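Soup's back on, and so are the tablecloths

2020-10-19

Hello all, Lorena Garrido here again with the catering corner. I promised I'd write this one up before the clocks change and I've only just managed it, with a mug of leek and potato at my elbow (last of the batch, a bit thick, no regrets).

So! The soup counter at Pleto is up and running for the colder months. Those of you who came to the tasting will know I've been going on about soup since January, and I'm very glad to have stopped talking and started ladling. We're doing two soups a day, one of them always meat-free, and so far the carrot and cumin is well in front. The pea one has its fans too, though mostly me.

Before any of that, the linen. I'd forgotten how much white cloth a soup counter gets through. There are the cloths that go over the cups and bits when we're closed, the ones for the tables, and the odd square I keep by for drips. Gillberg did us a good price on a bolt of plain white and I've been cutting and hemming in the evenings with the radio on. My hems wander a little. Please admire them from a distance.
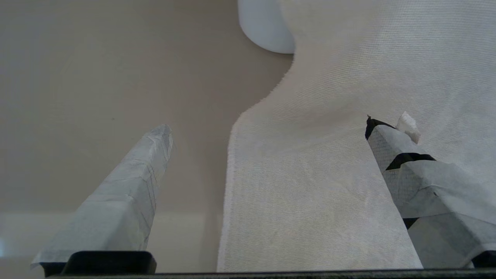 How do you get soup stains out of a white cloth?

Cold water first, as soon as you can, and from the back of the stain so you push it out the way it came in. Then a good rub with ordinary washing-up liquid, leave it for 13 minutes or so while you do something else, and put it through a normal wash. Tomato and carrot are the stubborn ones, and a sunny washing line does more for those than anything I've bought in a bottle. Don't tumble dry until the mark has gone or you'll have it for life (I have a cloth at home with a perfect orange crescent on it, from a lentil soup I made for my sister's birthday).

Back to the soup. A few of you asked for the leek and potato, so this is how I make it at home, cut down from the big pan:

300 g leeks, washed properly and sliced
200 g floury potatoes, peeled and chopped small
A good lump of butter
1,000 ml vegetable stock
Salt, white pepper, a splash of milk at the end

Melt the butter slowly, put the leeks in with a pinch of salt and a lid on, and leave them alone until they've gone soft and sweet. They mustn't brown. Add the potatoes, stir them about, pour in the stock and simmer until a potato gives up when you press it. Blend it or don't. I do half and half, so there's something to chew. Milk in last, off the heat, and more pepper than you think.

It keeps in the fridge for up to three days and it does thicken, so have some extra stock or milk handy when you warm it through.

Now, a bit of housekeeping about the counter itself, and I'll be quick. 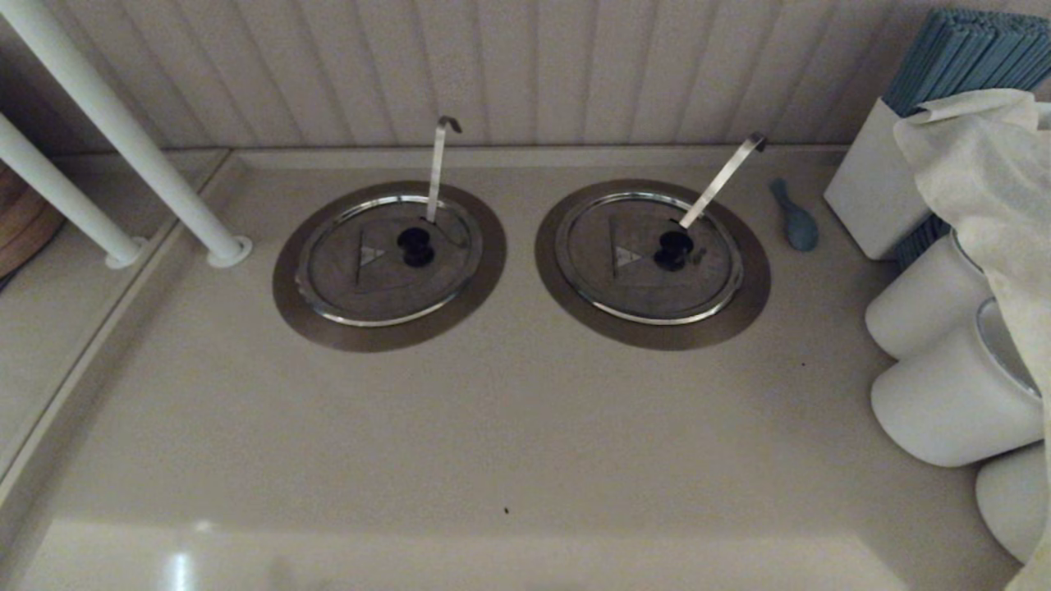
Please put the lid back after you've served yourself. I know it's a faff with a bowl in one hand, but a soup left open gets a skin on it and then the next person fishes about and sulks. The metal gets hot too, so hold the lid by the knob and keep your sleeves out of the way. And each ladle stays with its own soup, please! We have regulars who can't have the meaty one and a swapped ladle spoils it for them.

Bread is coming from Tufa again, the seeded rolls and the flat ones with rosemary. Nurnum are sending us a box of squash next week, so expect a run of orange soups and, I suppose, more evenings at the sink with my washing-up liquid. If you've got a squash recipe you swear by, drop it in at the counter or catch me when I'm on. I'm especially after one with ginger in it that doesn't take your head off.

Oh, and whoever left the very nice blue casserole lid behind after the tasting, I've got it safe on my shelf.

Lorena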